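I got to Dronar a little before lunch on 10 Feb 2019, and the first thing they did was hand me a controller. "Everybody wants to talk about it first," the lead trainer told me. "Just drive it for a while."

So I drove it. The arm lives in a simulated kitchen the team calls Nokalgate, and whatever your hand does, the gripper does too -- well, more or less. I spent 20 minutes trying to get hold of a soda can and mostly shoved it around.

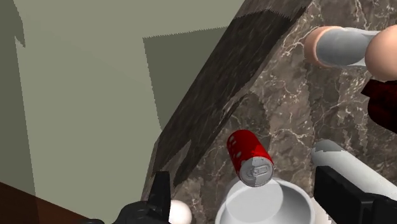
The gripper's view of the counter in Nokalgate, soda can between the fingers.

"You're steering with your eyes glued to the can," she said, laughing. "Watch the fingers!" She was right, of course, and I got a lot less clumsy after that.

I asked how many times a person has to show the arm one task before it can have a go alone. She pulled up the log for the can job: 905 demonstrations, done by hand, by real people, since November. "We threw out roughly 300. Somebody sneezes, somebody gets bored and starts stacking things." What gets thrown out bugs her, though. She thinks a fumble followed by a good recovery is worth keeping, and she's been arguing about it with the folks at Navport, who wrote the remote-control software. 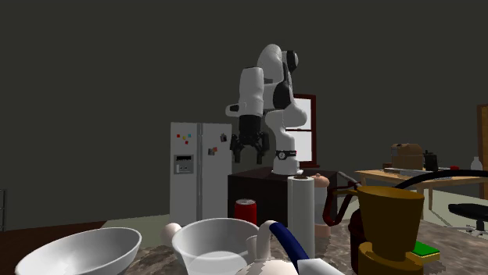 I wanted to know why the counter has to be such a mess. "Have you seen my kitchen?" she said. If you only teach on a tidy counter, she told me, the arm picks up tidy habits, and then one bowl in the wrong spot throws it off completely. They have 32 layouts so far, and she builds most of them herself -- usually late in the day, with music on.

Does she ever get tired of it? "The cans, yes. I'm so done with cans." Next up is pouring, and she's already dreading the teapot.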